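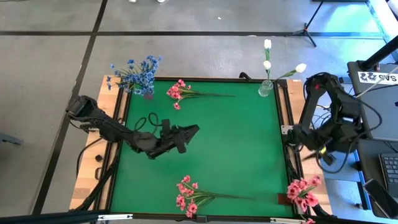
Step 1: Decide whether you need to clean them at all

Most advice on cleaning artificial flowers is written by people selling a spray. I have tried the sprays. The Stiveleck one smelled like a hotel lobby and left a film that caught more dust than it removed. The Obi one did nothing I could detect, and it cost more than the flowers.

So before you buy anything, take one stem to a window and look at it in daylight. If you can't tell the difference between the top of a petal and the underside, put it back and leave it for another few months. Handling wears these things out faster than dust does.

Step 2: Find out what they're made of

Polyester fabric, which most shops call "silk," can usually take a little water. Paper can't. Foam can, but it holds it for ages and may come apart where the petal meets the stem. Real silk is rare and I would not let a beginner near it with anything wet.

The label won't help much. I own a bunch from Lundale marked "natural touch," and I still don't know what that means.

Test the dye too. Dampen a white cotton swab, press it to the back of a leaf near the stem, and count to 60. Any color on the swab means you stop at Step 3. Reds and dark purples are the worst for this.

Step 3: Dry dust first

Take the stems out of the vase. Use a soft makeup brush or a clean paintbrush, and work from the center of each bloom outward. Hold the flower head from behind while you do it. Heads on cheaper stems are just pushed onto a plastic peg and they pop off.

A hair dryer on the cool setting is fine for tight blooms like roses and peonies. Never use the hot setting. The glue softens.

You will see the salt trick everywhere: flowers in a paper bag with half a cup of salt, shake well. I've done it maybe a dozen times. It gets some dust off stiff petals, and then you spend the evening picking salt out of the middles. Cornmeal is worse. Przemysław Olszewski, who used to dress shop windows and taught me most of what's on this page, swears by rice — we disagree.

Step 4: Wash, if you must

Fill a bowl with cool water and add 2 drops of plain dish soap. People use far too much soap and then can't rinse it out.

Hold the stem, turn the flower upside down, and swish it for no more than 7 seconds. Do the same in a bowl of clean water. Keep the cut end of the stem dry, or the wire inside will rust and stain whatever vase it sits in.

Don't rub. If a spot won't come off with swishing, turn that side to the wall.

Step 5: Drying

Hang the stems head down, out of the sun, with space between them. Overnight is normally enough for fabric. Foam can take two days. Check the center of the bloom with a fingertip, as the outside always dries first.

Frayed edges can be trimmed with nail scissors. A touch of hot glue will hold a loose head, but use less than you think.

About UV sprays

Estimow makes one that claims to stop fading. I sprayed half a bunch and left the other half bare on the same sill from January until summer. Both halves faded. Move the vase away from the glass instead.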